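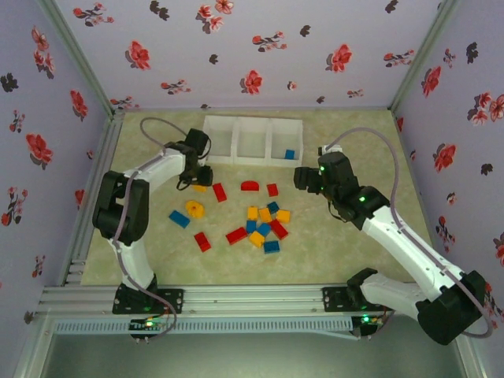

The blocks, the white tray, the flowered walls.

Morag Rennie had until the 6 train to get the blocks sorted. Her sister's boy was coming, Fraser, and the room still smelled of paste.

Lavender paper. Red flowers. She'd picked it in January from a shop in Altutley, paid too much, hung it herself. One seam by the door was off. Never mind the seam.

Tray first. Three compartments, side by side against the back wall. Blue goes on the right. It had always gone on the right, even in the old house at Gakwood, when her father did the sorting and you didnt argue.

"Yellow on the left," he used to say. "Then you know where you are."

Phone. She let it ring. Rang again.

"Are you ready for him?" Her sister, on the platform, wind all over the line.

"Nearly."

"You're doing the blocks."

"I'm not doing the blocks."

A silence -- 155 miles of it.

"He's twelve, Morag. He might not even want them."

She looked at the wall. The big red flower by the middle looked back. Twelve. When had that happend?
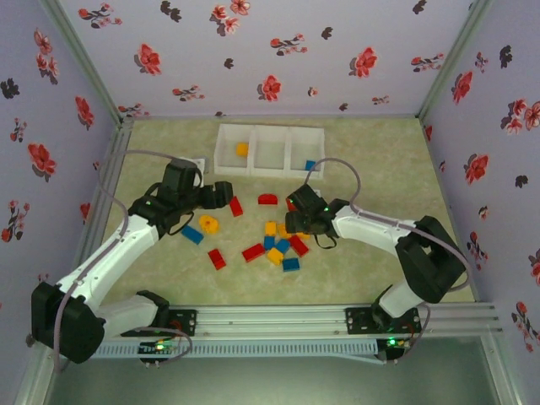 Does it matter which color goes where?
Only to the person who has to find them again, so choose an order and keep to it.

Her father's order, then. She put the phone down on the sill without hanging up, her sister still talking, small and tinny, something about a sandwich and a coat.

Coat on. Keys. Wrong keys. Back for the right ones.

She got as far as the gate and thought, leave the rest. Let Fraser Rutherford decide where the red ones live.

Then she ran for the station.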